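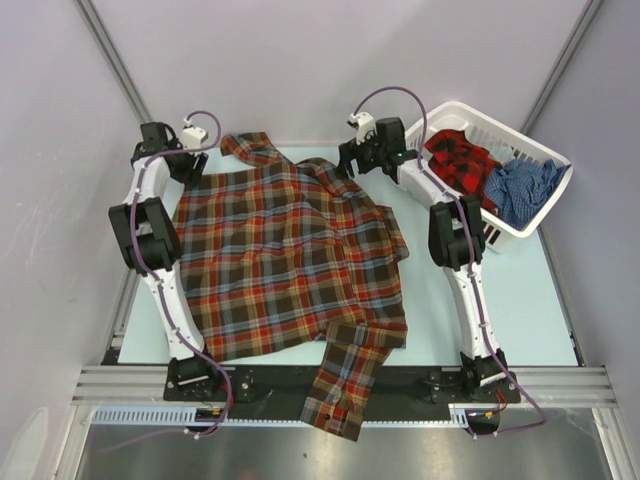

Remo Serra wants it understood before anyone applies that the wear diary is the hard part, and that four of the people who dropped out of the spring round did so over the diary and not over the washing. The rest of this notice should be read with that in mind.

CALL FOR PARTICIPANTS: DOMESTIC WEAR AND LAUNDERING STUDY, BRUSHED COTTON SHIRTS

Sirnden Textile Testing is recruiting 51 adults for the second round of its study of pilling, shrinkage and colour loss in brushed cotton and flannel shirts under ordinary household use. The round begins in July. The fabric is supplied by Ruggiero and the detergent by Plandotine. Neither supplier has access to participants' names or addresses.

What is required

Each participant receives 2 shirts in the same size, one marked A and one marked B inside the collar. The shirts are to be worn on alternate wearing days, for at least 4 hours at a time, and washed after every second wear. Wash at 40 degrees with the dose of detergent printed on the sachet. Line dry only. Do not iron, tumble dry, bleach or use fabric softener. Mixed loads are permitted provided that the other items are entered in the diary.

After every wash the participant measures chest width, back length and left sleeve length with the tape supplied, the shirt lying flat and unstretched, and enters the figures to the nearest millimetre. Loose buttons are to be recorded and left alone. A button that comes off is to be returned in the envelope provided.

Shirts are posted back at the end of the round for abrasion and colour measurement. They will not be returned to participants.

Who may apply

Applicants must be 18 or over, have sole or regular use of a front-loading washing machine, and live at an address with a mains water supply. Households with a water softener are eligible but must say so on the form. Staff of Ruggiero, Plandotine or any other detergent or clothing manufacturer are excluded, as are members of their households. One participant per household.

Payment

Participants who return both shirts and a complete diary receive £1192, in two equal payments, at the midpoint and on return of the shirts. A diary with more than 4 missing entries is treated as incomplete and the second payment is withheld.

How to apply

Complete the form on the Nustov recruitment portal, giving chest and collar size, machine make and model, and usual number of washes per week. Applications are read in order of receipt. Queries about eligibility should be addressed to Saeed Salehi, study coordinator, through the same portal.

Print this page
E-mail this page
Last updated: June

Comments (3)

millrace: Does a washer-dryer count if I only use the washing part?

Saeed Salehi: Yes. Enter it under its own model number and tick "dryer function not used".

P. in the flat above: I did the first round. Measure the sleeve from the shoulder seam, not the collar. I had to redo two pages.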